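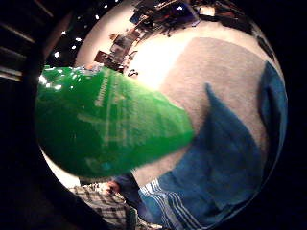 Running a hand-held gripper station at an open day

Applies to: Visser hand-held gripper, wrist camera with wide lens, Plostulance recorder
Prepared by: Guido Palumbo, Britanmont Robotics Workshop
Last revised: Tue 9 April

This procedure covers setting up, running and closing a public demonstration station at which visitors pick up household objects with a hand-held gripper while the wrist camera records. It was written for the Gromley open day and assumes one operator at the station and one at the recorder. It does not cover the arm demonstration, which has its own floor plan and a separate risk assessment.

What you need

Gripper with both fingertip pads fitted
Spare pair of fingertip pads
Two charged batteries and the charger
Recorder laptop with Plostulance installed and a visitor profile created
USB cable, 4 m, with strain relief at the gripper end
Calibration board
Object set (see below)
Floor tape
Lens cloth
Consent forms and pens

Choosing the objects

Pick objects that behave differently in the fingers. A station with six rigid boxes is easy to run and shows very little. A workable set has at least one large smooth object, one soft object that changes shape when lifted, one small rigid object and one object with an awkward centre of mass.

Plastic drink bottles are good value. Large ones should be empty with the cap on tight. A full two-litre bottle exceeds what most visitors can hold steadily at the end of the tool, and it will roll when dropped. Clear and coloured bottles both pick up strong highlights from overhead lights, so expect glare on the recording and leave the exposure alone unless the fingertips themselves disappear.

For soft items, use a towel or a plain garment. Shake it out and let it fall in loose folds. A folded towel gives visitors an obvious edge to grab and most of them will go straight to it; a crumpled one makes them look for a ridge. Remove belts, drawstrings and anything with a metal zip pull.

Do not use glass, knives, aerosols or anything a visitor has brought along.

Laying out the floor area

1. Mark a square of floor 1.5 m on each side with tape. Low-pile carpet is preferred. On polished concrete, put down a mat and tape all four edges.

2. Place the recorder on a desk outside the square, to the operator's left. The cable should reach the far corner of the square with slack remaining.

3. Mark a second line one metre back from the square. Spectators stay behind it.

4. Check the lighting with the gripper held at knee height and pointed across the square. If a patch of bare floor in the background washes out to white, that is acceptable. If the objects wash out, move the square.

5. Route the cable behind the visitor's position, never across the front.

Working at floor level suits children and lets a long queue see what is going on, but it is hard on the knees. If you have a low table, set it up beside the square and offer the choice.

Powering up and calibrating

1. Fit the battery. The status light on the handle flashes amber, then holds green.

2. Start Plostulance and choose Visitor from the profile menu. Do not use the Lab profile. It writes to the main data store and there is no quick way to separate visitor recordings afterwards.

3. Clean the lens.

4. Hold the calibration board in front of the camera and tilt it slowly until the progress bar fills. With the wide lens the view is a circle on a black background and straight edges near the rim look bent. Both are normal. Get the board well out toward the rim as well as the middle, or the calibration will pass and still be poor at the edges.

5. Open and close the fingers fully three times. The width reading should return to zero each time. A reading that creeps upward usually means a pad has been fitted crooked.

6. Record one short pick yourself and play it back. Check that the time stamps on the video and the width trace agree.

Calibration holds for the session unless the gripper is dropped. If it is dropped, repeat from step 3.

Running a visitor through

Allow four minutes per person. Guido timed the first hour at Gromley and found that most of the overrun came from the explanation at the start, so the wording below is kept short on purpose.

1. Hand the visitor the form, or hand it to the parent or guardian of anyone under 16. Wait for it to come back signed before you pass over the tool.

2. Show the grip with your own hand on the trigger. Squeeze slowly, hold, release.

3. Tell the visitor what the task is: "Pick up the bottle, put it on the cloth, let go, then come back to where you started."

4. Hand over the gripper. The recorder operator presses Start once the visitor's hand is settled.

5. Keep your own hands out of the square unless you are resetting an object. Hands and sleeves close to the camera look very large and can block the object entirely.

6. Press Stop when the gripper is back at the start position, even if the pick failed. Failed picks are kept and tagged.

7. Offer a second attempt. Three is the limit while there is a queue.

8. Play the last attempt back on the laptop. This is the part people remember, and they nearly always ask why the view is round.

For a large bottle, suggest approaching at the narrow end. The fingers do not open wide enough to go around the body of anything much over 90 mm across, and visitors who try will push it along the carpet. For cloth, suggest closing on a raised fold from above. Let them try it their own way first.

Explaining what the recording is for

Visitors ask. Keep to the following unless they want more. The tool has the same fingers and the same camera position as the ones on the arm. When a person does a task with it, the recording contains what the camera saw, how the tool moved and how far the fingers were open. A model trained on many such recordings can then produce the same kind of motion on the arm. The workshop set held 3,339 recordings at the last count, made by 28 people. Visitor recordings are not added to it.

If someone asks whether the arm will now copy them personally, the answer is no.

Common faults

Recording stops within a few seconds: the cable is loose at the gripper end. Reseat it and tighten the clamp. Arturo Valentini has replaced the clamp screws on units 1 to 3; unit 4 still has the short ones and works loose – use it as the spare.

Width trace is flat: the trigger encoder has not been detected. Close the recorder, remove the battery, wait 12 seconds, refit, start again.

Tracking lost: usually the camera has spent too long close to a plain surface such as a towel. Lift the tool until furniture or ceiling lights come into view and it should recover without a restart.

Fingertips slipping on plastic: wipe the pads with a damp cloth and dry them. Hand cream is the normal cause. Change the pads if wiping makes no difference.

Closing the station

1. Stop the recorder and export the session log.
2. Confirm that the number of signed forms matches the number of visitors in the log.
3. Delete any session without a form. Do this on the day.
4. Remove the battery before coiling the cable.
5. Pull up the tape. Left overnight it lifts carpet fibre.
6. Wash the cloth items before they go back in the box.

The next use of this procedure is the August open day at Britanmont. Corrections to Guido before then, please, with the step number.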